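The bin that lives on the table

Ourania Rallis used to keep her only wastebasket under the sink, four steps from the table where she sorts mail, trims thread and peels the odd orange. Scraps piled up beside her until the end of the day. In August she put a small lidded bin on the table itself and left it there.

The tabletop bin is an old idea that suits small apartments. It takes tea bags, pencil shavings and receipts, and it gets emptied often. A light color tends to disappear on a white table, and the lid hides the contents when people come over.

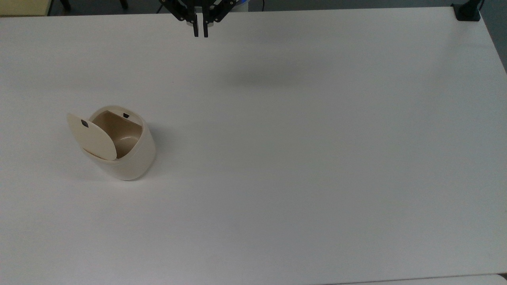 What to look for

Check the lid first. It should open wide enough to drop things in without aiming. Rounded walls wipe clean faster than square corners, where crumbs collect.

Faraji Nyamweya, who runs the Clundholm housewares store, tells customers to skip the liner. "You'll spend more time fitting the bag than rinsing the bin," he says. He rinses his own every evening and leaves it open overnight.

Rallis empties hers after dinner. Orange peel goes straight to the kitchen now, after one bad weekend.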